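Version du 20 janvier 2025. Remplace la feuille volante distribuée à Nasthorpe.

## 4. Préparer la démonstration de tri (poste Ester)

Cette section s'adresse à la personne qui tient le poste pendant la journée portes ouvertes. Elle suppose que les deux bras sont déjà fixés et calibrés (section 3). La brochure de Lundgren parle d'un système « prêt en quelques instants ». Comptez 75 minutes la première fois, et prévoyez une chaise.

### 4.1 Avant l'arrivée des visiteurs

1. Mettez les deux bras sous tension et attendez le voyant vert de chacun. Un voyant vert signale que le contrôleur répond. Il ne dit rien de la qualité de la prise, quoi qu'en laisse entendre la plaquette commerciale.
2. Vérifiez que les gaines souples suivent le bras sans se tendre, sur toute la course. Reprenez les colliers si nécessaire.
3. Essuyez le plan de travail.
4. Posez le bac blanc à portée des deux pinces. Un léger biais est toléré. Au-delà, Nalora recalcule sa trajectoire et le public regarde deux bras immobiles.

> **Attention.** Gardez les mains hors de la zone de travail dès que le mode automatique est engagé. L'arrêt d'urgence doit rester accessible à l'opérateur, jamais derrière les visiteurs.

### 4.2 Disposer les lampes

5. Placez les lampes torches sur le plan, couchées, sans les empiler. Deux lampes côte à côte conviennent, mais la pince peut accrocher la voisine. Si vous tenez à une démonstration sans accroc, écartez-les. Si vous voulez montrer ce que vaut la machine, laissez-les ainsi.
6. Lancez la séquence `TRI-2` et laissez le premier cycle se dérouler sans intervenir.
7. Contrôlez l'état du poste avant d'annoncer quoi que ce soit au micro. Au point de contrôle ci-dessous, la lampe lavande à bague jaune est dans le bac et les deux rouges sont encore sur le marbre, à droite.
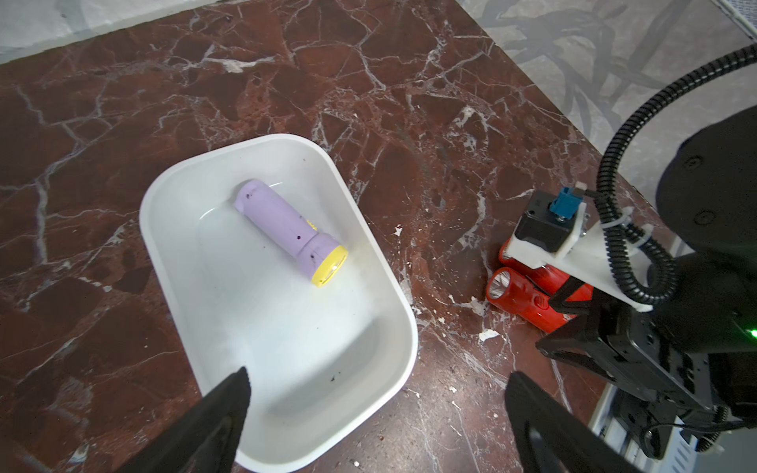
### 4.3 Pendant la démonstration

8. Annoncez la tâche avant chaque cycle : quelle lampe, vers quel bac. Un visiteur qui ne connaît pas la consigne prendra n'importe quel mouvement pour une réussite.
9. Comptez comme échec toute lampe redressée, poussée ou rattrapée à la main. Luuk De Haan, qui a rédigé le protocole de visite, y tient, et il a raison.
10. Après deux échecs de suite, arrêtez le cycle, remettez les lampes en place et dites-le au public. Ne relancez pas discrètement.

> **Remarque.** Le fournisseur annonce 2 000 cycles sans intervention. Nous n'avons reçu ni le journal correspondant, ni la description des objets employés. Ne citez pas ce chiffre devant les visiteurs. Le compteur de notre poste affiche 3 203 cycles, interventions comprises, et ne distingue pas les réussites du reste.

### 4.4 Questions fréquentes du public

**Le robot reconnaît-il la couleur ?** Répondez que la séquence de démonstration ne permet pas de le savoir. Pour l'éprouver, échangez la position de deux lampes de couleurs différentes et relancez.

**Peut-il trier autre chose ?** Peut-être. Les essais sur d'autres objets sont prévus en février. D'ici là, refusez poliment les trousseaux de clés et les téléphones qu'on vous tendra.

### 4.5 Fin de séance

11. Ramenez les deux bras en position de repos, puis coupez l'alimentation.
12. Notez dans le registre les cycles lancés, les échecs et les interventions manuelles. Une ligne sans aucun échec doit être contresignée par une deuxième personne présente.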